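Gistetti forum > Motion and Control > Turntable pick: wait at the barrier or track?

skadwood_dev
Cup sorting cell in sim, one arm over a turntable. The barrier stops each cup at the rim and my planner goes straight down on it. Over 1297 cycles the grasp missed 40 times. I think the pose estimate is late. Would tracking the cup while it moves be better?

barredo11
No. You have a fixed stop, so use it. Wait until the pose is stable for 10 frames, then descend.

tinplate
Disagree. Waiting hides the latency and it will come back on hardware. Stamp the poses with capture time and fix that first.

barredo11
He can do both. Tracking is still a lot of extra code for a cup that ends up in the same spot every time.

skadwood_dev
Timestamps were wrong - I was stamping on receipt. Fixed, and down to 11 misses over the same run. Placing is fine, orange cups go to green and grey to yellow.

tinplate
Then the rest may be contact settings. Which planner?

skadwood_dev
Briseren, default settings. Straight-line descent with the fingers closed down narrow until they are over the cup. Current state of the cell:

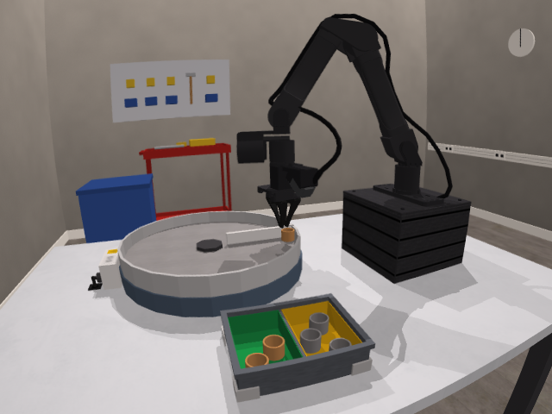

I'll try a wider opening before the descent and post the log tonight.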